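Packing and Moving a Shared Project Room

Student project report
Zhiqiang Li
Facilities and Workplace module

1. Background

Our department shares one project room between several student groups. At the end of January the room had to be cleared for new flooring, and everything in it had to go into store and come back again. I took on the move as my module project. The aim was to pack the contents so that each item could be found again without opening every box, and to write down how long the work took and what went wrong.

The room has desks, shelving and chairs that belong to the department. The rest is a mixture of parts, cables, tools and personal things left behind by earlier groups. There was no inventory when I started. The last one anybody could find was a printed sheet from the previous supervisor, and it listed furniture only.

2. Budget and materials

The department gave me 300 pounds. Boxes came from Trindier, who sell flat-packed cardboard in two sizes. I ordered the smaller size for anything heavy and the larger size for light or awkward items. Tape and labels came from the stationery cupboard. Storage was provided by Harkard, who charge by the shelf, and the first month took the largest part of the budget.

I had planned to reuse old boxes from the post room to save money. Most of them had soft corners and did not stack well, so I gave up on this after the first afternoon and used them for waste paper.

3. Method

Each box was given a letter for the part of the room it came from and a number in order of packing. The same code was written on two sides and on the top. The contents went into a spreadsheet before the box was closed. Groups were asked by email to collect personal belongings by Wednesday. After that, anything unclaimed was packed under the code U.

The order of work was as follows.

Shelves first, from the top down. Small items were put into bags before they went into a box, so that they did not sink to the bottom and get lost.

Desks second. Drawers were emptied completely, including the ones that stuck. Pens, adaptors and screws made up most of what we found.

Worktops last. People were still using them during the week, and it was not fair to pack their things while a project was running. One box was kept open on a worktop so that things could be added to it as they were finished with. Its flaps were left untaped until the contents had been checked against the spreadsheet.

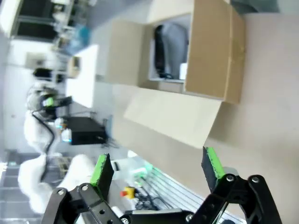

4. Problems met during packing

4.1 Cables

Cables took more time than any other kind of item. They had been stored loose for years and were knotted together. I tried sorting them by type first, but this meant untangling everything before a single box could be filled. It was quicker to coil each cable as it came free, tie it, and sort the coils afterwards. Cables without a known use were put in their own box. I did not throw any away, as the supervisor had asked me to leave that decision to the groups.

4.2 Overfilled boxes

Two of the early boxes were too heavy for one person to lift safely. Both had been filled with metal parts up to the top. They were split, and from then on metal went in the bottom third only, with paper or clothing foam above it. This used more boxes than I had planned, and I had to place a second order with Trindier.

4.3 Labels

Marker pen on brown tape was hard to read and rubbed off in places. White paper labels under clear tape worked better. The first boxes were relabelled on the last afternoon before collection.

4.4 Unclaimed items

Box U1 was full by the deadline and U2 was half full. The Kong group collected their things a day late, which meant opening U1 again and correcting the list. In future I would set the deadline two days before packing starts.

5. Unpacking

The boxes came back in the same order they had left, so the first ones packed were at the rear of the van. This was my mistake. Furniture went in first, then the shelf boxes, then the rest. A wall plan drawn before the move showed where each desk had stood. The Urkitow group asked for a different corner and the plan was changed with the supervisor's agreement.

Three items on the spreadsheet could not be matched to a box on the first check. Two were found in the wrong bag. The third, a set of hex keys, is still missing.

6. Costs

The final cost was 360 pounds, 60 over the budget. The second box order and an extra shelf at Harkard account for the difference. The department paid it from the general fund.

7. Recommendations

Keep the spreadsheet and update it at the end of each term. Store cables coiled and tied. Order more small boxes and fewer large ones. Load the van with the unpacking order in mind, and keep the flattened boxes behind the shelving for the next move.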